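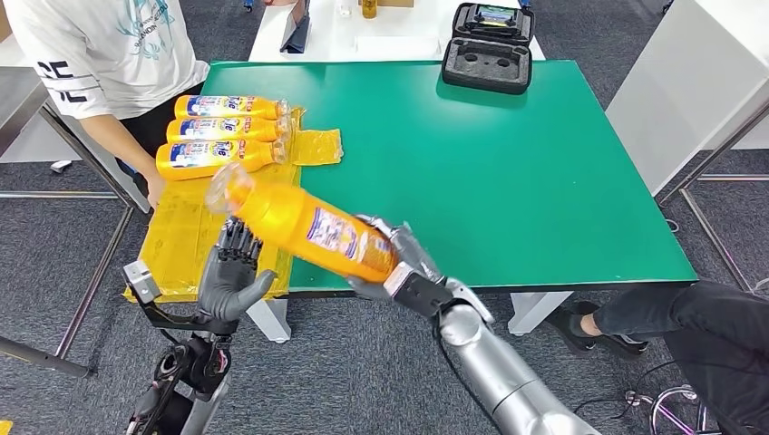
Section 4: Setting up your feed bottle and giving the first watering

Right, you've got your pots on the sill and the Hillitz tray underneath them, so now we can mix some feed. I do mine on a Monday before work and it takes me less time than the kettle.

You'll need the Ostell tomato feed, a measuring jug, a watering can that holds at least 1000 ml, and an old cloth. I use the cloth more than anything else on that list!

1. Put something wipeable under your work. The feed stains, and I have a brown ring on my worktop that's been there since December.

2. Fill the can with 1000 ml of tap water. Let it stand for an hour if your kitchen tap runs really cold (mine does).

3. Shake the feed bottle with the cap on tight. Do it for longer than you think, as the thick stuff settles at the bottom and you'll get weak feed now and treacle later.

4. Pour one capful into the can and stir with a stick or an old spoon. Don't put the spoon back in the drawer afterwards.

5. Give each pot 200 ml, slowly, round the outside of the soil and well away from the stem. Stop if it starts pooling.

6. Wait ten minutes, then tip away whatever has run through into the tray.

Note: if you bought the Eltumer feed instead, it's stronger, so go by the back of the pack and ignore my capful. I've tried both and my chillies didn't seem to mind which they got.

Note: seedlings with only two leaves don't want feeding yet. Plain water for them, and skip back to Section 3.

CAUTION: keep the bottle out of reach of children and pets, and never decant it into a drinks bottle. Wash your hands before you eat anything.

CAUTION: don't save leftover mix for next week. It goes cloudy and the smell is quite something. I pour mine on the roses.

If the leaf tips turn brown after a couple of feeds, you're overdoing it. Switch to plain water for a fortnight and then start again with half a capful.

Related guides
Section 3: Sowing and thinning out
Section 5: Moving up to bigger pots
Fitting the Tian wick kit
Greenfly on windowsill chillies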